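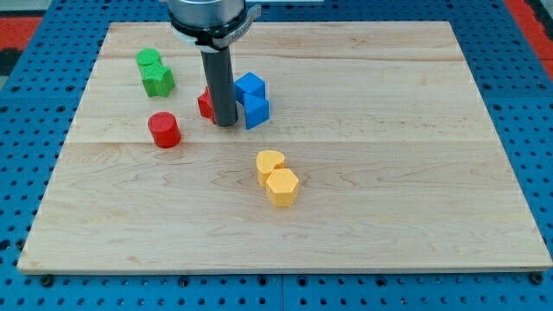 Según Lowri, el tablero de arce no va a aguantar plano hasta el otoño si lo dejamos apoyado directamente en la chapa, y propone meterle listones por debajo. Yo prefiero esperar. Lo anoto para que conste y lo volvemos a hablar cuando tengamos más medidas.

2019-08-02

Tablero. Es el de Brinkmann, arce claro, encolado por tablas. Pasada la regla larga a lo ancho y en diagonal. No entra la galga fina en ninguna junta. En la testa delantera noto con la uña un escalón muy leve, lo repaso con lija de 150 y queda bien. No he tocado la cara de arriba. Tiene algunas vetas más oscuras que no son suciedad, así que por favor que nadie vuelva a frotarlas con alcohol, que en abril ya dejamos una mancha mate en el tablero anterior.

Chapa azul. Aspirados los agujeros. Salió bastante serrín y una arandela. Los tornillos de delante hacen de tope y con eso basta para volver a colocar el tablero en el mismo sitio después de limpiar. Jannik quería apretarlos más; le he pedido que no, porque la última vez la cabeza mordió el canto.

Peso del tablero: 1157 g. Apuntado a lápiz por la cara de abajo, para comparar después de las vacaciones. Si coge humedad lo veremos ahí antes que con la regla.

Bloques de colores. Van por parejas, cuatro colores. Los verdes los dejo juntos en la parte de arriba a la izquierda, como en la hoja de Jannik. El barniz de Flundico ha tardado más de lo que dice el bote y en un par de caras todavía se marca el dedo. De momento no apilar. Si para la próxima entrada siguen pegajosos, los lijo y les doy el de Trastix, que huele peor pero seca.

Acabado del tablero. Sin decidir. Opciones que tengo en el banco: aceite o dejarlo en crudo. Hice una prueba en un recorte: media cara con aceite, media solo lijada a 425. El aceite amarillea y los colores de los bloques se distinguen peor encima. La parte en crudo me gusta más, aunque se ensuciará.

Pendiente:
Pedir a Prinham otro tablero igual, largo 1000, del mismo lote si les queda.
Preguntar a Lowri de qué grosor serían los listones y si los quiere pegados o sueltos.
Repetir la regla y el peso a la vuelta.
Devolver la galga al cajón de arriba. Lleva días en el mío.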